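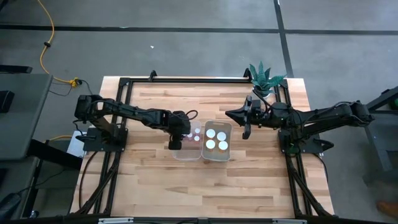
Clear containers are for people who want to be judged by their own rice, a reader wrote under my last post, and then added that she had given up on the whole business and gone back to coffee cans. I have been arguing with this comment in my head for most of October, mainly while doing dishes, and I am losing.

For anyone who missed the last post, I had announced that I was done with opaque storage. Done! No more mystery tins, no more drawstring bags. Everything was going to live in clear plastic where I could see it. I was pretty loud about it. I believe I used the word "philosophy."

My philosophy at present consists of two clear containers next to each other on butcher block, close enough that you'd have trouble getting a finger between them. It's the part of the project I'm happiest with. Two containers is a good number. You can look at two containers and know what each one is for, and you can move something from one to the other and feel that you have accomplished a task. The trouble started when I went shopping for more.

The Drivard website sells storage the way other places sell cars. There is a base model, and then there is a model for people who respect themselves. I picked the Salonero line because it was the only one whose measurements were given on the outside and the inside, and I've been burned before. You would think that a box described as nine inches wide would hold a thing that is eight and a half inches wide. You would be thinking of a box with very thin walls and no rounding in the corners, and they don't sell that one.

The order showed up in a carton big enough to sit in, with each container in its own plastic bag, and the bags in a bigger plastic bag. I now have a container full of bags. I have not decided whether this counts.

Anyway, the sorting. My system, which I invented while standing up and have not improved since, goes like this. One container is the FROM and one is the TO. Whatever mess I've scooped out of a drawer goes into the FROM. I pick things out one at a time and put the ones I'm keeping in the TO. When I stop, whatever is left in the FROM gets dealt with by a future version of me, a person I imagine as well rested.

It's important that they be next to each other. I tried it the first time with the TO on the counter behind me, and spent the evening pivoting like a lawn sprinkler. I also dropped a thumbtack, and if you have never dropped a thumbtack on a kitchen floor while wearing socks, I can report that you'll find it.

The first drawer was the one everybody has. Rubber bands, takeout soy sauce, a key. I'd guess around 40 twist ties, and I don't remember the last time I bought anything that came with a twist tie. There was a warranty card from Nornent, for a hand mixer I no longer own and possibly never did. All of that went into the FROM, and I sat down feeling like a jeweler.

I kept the key. I know it doesn't open anything here, since I walked around and tried it on every lock in the house, including a suitcase. But you can't throw out a key. A key goes into the TO, and so did the second key, when I got down to it – I had thought I was dealing with one key.

By the end of the night the TO was fuller than the FROM. Somewhere in there I'd stopped sorting and started relocating. I poured the whole thing back and went to bed.

I'd like to say something about the wood at this point, as I've spent so much of the month with my face near it. It's the pale kind, made of strips, a lighter one and then one slightly darker, with the grain running the long way. I find that I line things up with the strips. I don't mean to. A container set down crooked on a plain white counter is just a container, but set it down crooked on strips and it's a container that is visibly crooked, and I'll reach over and fix it while I'm on the phone. If you're the kind of person who straightens picture frames at other people's houses, think hard before you get butcher block.

It's also the kind of surface that makes everything set on it look as though you meant it. I put a dead battery on there the other afternoon and it looked like a product launch.

So, back to the coffee can reader. Her point, as I understand it, is that when you can see your stuff you have to have an opinion about it, every time you walk past. A coffee can full of bent nails is a coffee can. A clear box full of bent nails is a question about how you live. I resisted this for about a week. Then I filled a Salonero with the loose hardware from the hall closet and put it on the shelf, and every single time I go by it I think, those are not screws, those are parts of a shelf you took down at the Mensah Street apartment. I moved out of the Mensah Street apartment three couches ago.

I did try a label. I wrote HARDWARE on masking tape and stuck it across the front, and it covers up most of the view, so I have now paid extra for a container I can't see into.

What I haven't told her, and am telling her now in public, is that I've caught myself looking at coffee cans. They're free! You get coffee with them! I had one rinsed out and drying by the sink before I remembered I have a philosophy.

For the time being I'm sticking with the two on the butcher block. The rest of the Saloneros are nested in the hall closet, minus the hardware one and the one with the bags. I did one more drawer this week, the one under the phone charger, and this time I made a rule that anything going into the TO had to have a name. "Little plastic foot" was allowed. "Thing" was not. It went a good deal faster, and I got rid of more than I kept, though I'll admit I gave a couple of items pretty generous names toward the end.

The next drawer is batteries. If anybody knows how to tell the good ones from the bad ones without putting every one of them in the remote, the comments are open.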